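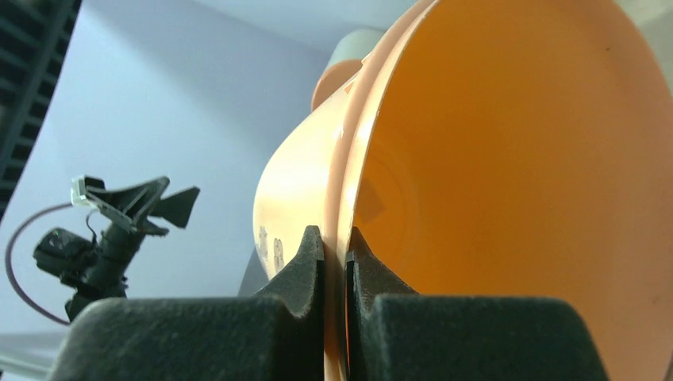 *The gripper holding the orange bowl by its lip, from the wrist camera.*

I've been meaning to visit the robotics club at Steltach since last July, when Houda Benjelloun first told me her students were teaching an arm to clear a table. Well, I finally went, and I stayed two hours longer than I'd planned!

The club meets upstairs, at the end of a corridor that smells of floor polish and solder. There are 13 students this term, aged fifteen to eighteen, and they split into small groups that swap jobs every half hour. One group drives the arm, one writes down what happened, one resets the table, and the rest argue over code (quietly at first, then less quietly). Houda mostly walks between them and asks questions. She answered very few of theirs while I was there, and they seemed used to it.

The project is called Trollport. I asked three people where the name came from and got three different stories, so I'll leave that alone. The goal is easy to explain: pick up dishes and put them where they belong. Doing it is another matter. A bowl is a rotten thing to grab if you only have two fingers. Hatem Tahiri, who has been in the club longest, showed me the options with his own hand – squeeze it across the whole width, which their gripper can't open far enough to do, or go for the rim, one finger inside and one outside. They went for the rim.

That means coming in at the right angle. Too shallow and a fingertip bumps the wall and shoves the bowl away. Too deep and you're pushing down on the table. The dark foam padding on the fingers was Zineb Belhaj's idea. The first pads were smooth rubber, and she said the bowl would swing around like a door on a hinge whenever the arm moved fast. She cut the new ones herself and shaped the tips to a bevel so they could slide over a lip more easily. She let me press one with my thumb, and there's more give in it than I expected.

I got to drive, too. You move a small hand controller and the arm follows, and you watch the wrist view on a laptop. My first try missed the bowl completely. On my second I caught the rim, lifted it a little, got excited and let go of the trigger. Down it went, with a great plastic clatter, and the whole room cheered. Apparently everyone's first drop gets a cheer. Mine went into the log as number 109.

What they're after is a pile of good recordings of people doing the job by hand, so the arm can learn from them. The target is up to 1000 before the summer break, and they know that's ambitious. Abdelilah Tazi keeps the log and is strict about it. If a driver hesitates or bumps something, he marks it, and there's a column for notes that I could have read all afternoon. "Sneezed." "Wrong bowl." "Good one but Hatem was talking."

Toward the end they ran the learned version, with no one touching the controller. The arm came down, paused over the rim for what felt like ages, shifted slightly to the left and closed. It lifted! Then it carried the bowl to the wrong side of the table and set it down very gently. Two of the younger students were already under the desk checking a cable, convinced it was a hardware fault. Zineb thought the training set had too many examples from one side. They hadn't settled it when I left.

I asked Houda what she'd want if someone handed her some money. A second set of fingers, she said, and longer power leads.

Visitors are welcome if you write to the school first. Go in by the side entrance and take the stairs on the left, up to room 29. Bring a sweater – the windows stay open. The next thing they want to try is cups, and Hatem has asked me to come back and drop one.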